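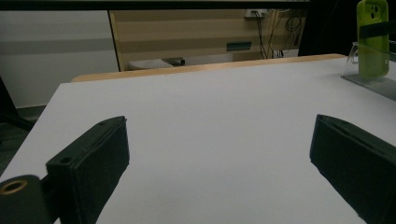
White tabletop, black gripper fingers.

1/ I write the email newsletter for Rano, a small shop for tea and cups. In November we had 200 subscribers and 121 of them never opened a single email.

2/ My first idea was to send more emails. This was a mistake. At Bondis, where I worked before, we did the same and people left.

3/ So I wrote to the 121 with one question: "Do you still want this?" 60 said yes. I removed all the others. It was a little painful.

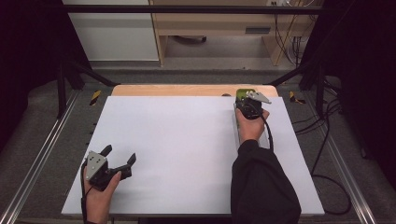 White board on the table, a gripper in the left hand.

4/ Now I send one email every second Thursday. The subject line is short and has no capital letters. I also stopped the discount codes.

5/ Someone asked which tool I use. It is Privon, the free plan. The reports are slow but enough for me.

6/ Next I want to test the welcome email. If you have a good one, please send me the text, I will read it this weekend.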